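From: Loukia Chatzigeorgiou
To: lamp-repair list
Subject: Re: shade fit on small table lamps

Lenka Kollár wrote:
> I have a conical shade that will not sit level on its fitting.
> The ring goes down over the thread, but the shade leans as soon
> as I let go. The cable also bunches up under the holder. Would
> a reducer ring fix both, or should I look for a new shade? The
> old one came from Drudier and has no part number on it.

A reducer ring will fix the lean if the hole in the shade is oversized. It will do nothing for the cable. Measure the hole across two directions first. If the readings differ, the ring is bent and a reducer will only hide it.

Remove the bulb and unplug the lamp before you start. 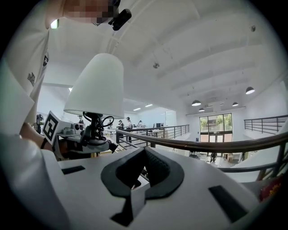
For the cable, take the shade off again and undo any loops around the fitting. Slack belongs below the holder, run toward the base, with no part of it touching the ring. A loop caught under the ring will tip a light shade even when the hole is the right size.

Then refit the shade and tighten the retaining collar by hand -- no pliers. Plastic collars strip easily. If it still leans, check that the holder is square to the base.

Lerkach lists a plain white reducer as 1415. The older 2075 has a thicker lip and may keep the collar from catching its thread. I would order the first.

Loukia

Recent threads
Brittle flex on a Niltitz desk lamp
Sotiropoulos collars, thread pitch
Cleaning fabric shades
Wanted: switch cover 2519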